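Re: Black bar pulls on an old timber drawer, yes or no?

arvo_h
Over 14 years I've put up with sticky little knobs, so this October I finally treated the drawer to a proper black bar handle, and my knuckles are ever so grateful! 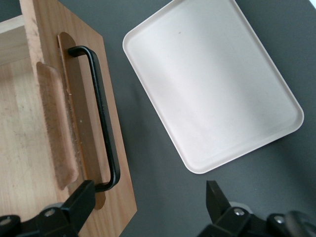

Black pull with the copper-brown backplate, drawer on the bench

Trurov
Lovely colour on that front, Arvo, but I'd have left the backplate off. Too much going on for me.

hevetti2
Disagree, mate! The plate makes it (and saves the timber from fingernails).

arvo_h
Plate's staying, sorry Trurov. Two more drawers to go.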